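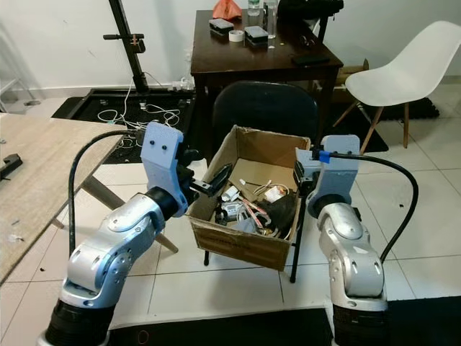
Clanstead Help – Arms and Grippers

We use cookies to remember your login. OK | Settings

Print this page | E-mail this page

Stock jaws or printed mounts for picking out of a box?

Orhun Bayram

Two arms, one each side, picking mixed junk out of an open cardboard box. Cables, little modules, packets, that kind of thing. Right now I'm on printed mounts with black fingers. Thinking of going to the Flumura jaws, which are shorter, but I don't want to redo all the calibration if the gain is small. Main trouble is the rim of the box. Fingers come in over the edge at a bad angle and the second arm has no room. Anyone compared the two? Also is a wrist camera worth the bother or is the head one enough.
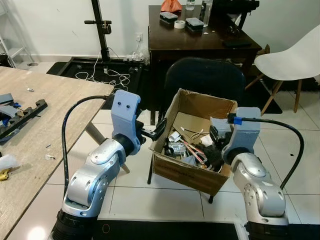

Page last changed: 20 August 2023

Mbali Ntuli

Did this swap in March. 40 picks each from the same box, same stuff. Printed mounts got 31, Flumura got 33. Not worth a recalibration imo. What did help was the approach – come in steeper, and make one arm wait outside the box until the other is clear. Went from a clash every few minutes to almost none.

Loose wire is still the worst thing. Short jaws grab a whole tangle same as long ones do. Lower the closing force, lift 4 cm, stop, look again, then carry on. Slow but you drop less.

If you're on the Trillero controller check the wrist speed limit, mine was set to 95 percent from teh factory and everything overshot.

Freya Kershaw

get the wrist cam. Head view is fine for choosing what to pick, but once the fingers are down in a pile you want to see past the tips. Only thing is blur. Don't trust a reading while the arm is moving, pause first and then take it.
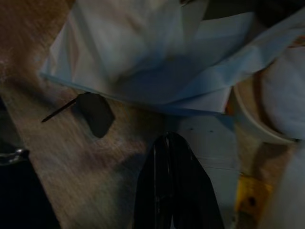 Wrist view, fingers closed up. Blue paper and the dark piece next to it.

Thin sheets like that fool my depth reading all the time, it takes the folds for solid edges. I throw away anything that changes between 3 readings in a row. Crude but ok. Shorter exposure helps too if you have enough light, we added a lamp.

Cant say about Flumura, never used them.

Orhun Bayram

Thanks both. Will keep the printed ones and try the waiting thing first. Does any of this change on a flat table, with a heap and no box?
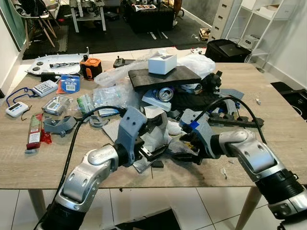

Picking from a heap on the table

Mbali Ntuli

Easier in one way, no rim, so you can come in from the side. Harder because stuff slides. Take the top piece first even if something lower looks like a better grab. Pull a bag from the bottom and the lot moves, then your plan is old. Bubble wrap and clear bags I'd do last, the camera hardly sees them.

Keep a clear patch on each arm's side for putting things down. Ours filled up and the right arm started setting parts back on the pile.

Print this page | E-mail this page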